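Glaze book, Clodley bench. August

Bevgate pink again, third go. Weighed out 200 g dry mix, sieved twice, left it thick. Batch Plindel clay is nearly gone, 35 g offcuts in the tub and thats it until the order comes. Aoife wants the small tiles done before the big dish. Fine by me.

Kiln: top shelf still firing hotter than the bottom. Put cones on both this time. Read the lower one wrong last month so ignore what I wrote for test 1437, it wants doing over.

Brown under pink: brushed, two coats, left overnight. Pink poured over, no wiping back. Edge crawled on four tiles out of the lot, all from the dusty end of the rack. Wash them first!! Wrote this down in spring as well and didn't do it.

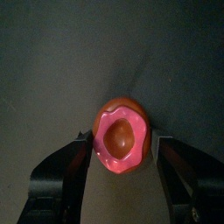
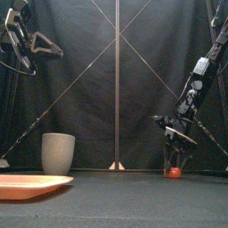
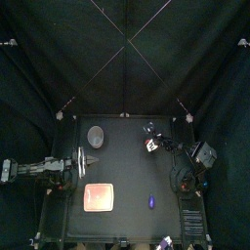

Crawling is worst where the pink goes on heavy over a corner. Tried thinning with a splash more water and the colour went weak, sort of sticking plaster. Not nice. What I'm after is the finish on the toy doughnut, thick bright pink with a wavy edge and the brown rim left showing along the top, both of them shiny. Ours comes out matt at the edge and shiny in the middle. Might be the brown drinking the water out of the pink before it can settle. Lu reckons bisque a bit higher so it's less thirsty. Worth one shelf.

Aoife Mulcahy took the Plindel offcuts for slip, so knock those off the stock sheet. Bucket 99 has no lid, film over it for now, needs stirring evry morning or it sets like a brick at the bottom.

Next: six tiles, bisque up, wash, brown one coat only. Then six with two coats, same shelf. Don't change the pink as well or we'll never know which did it.

Sieve is split near the rim. Ask for a new one with the clay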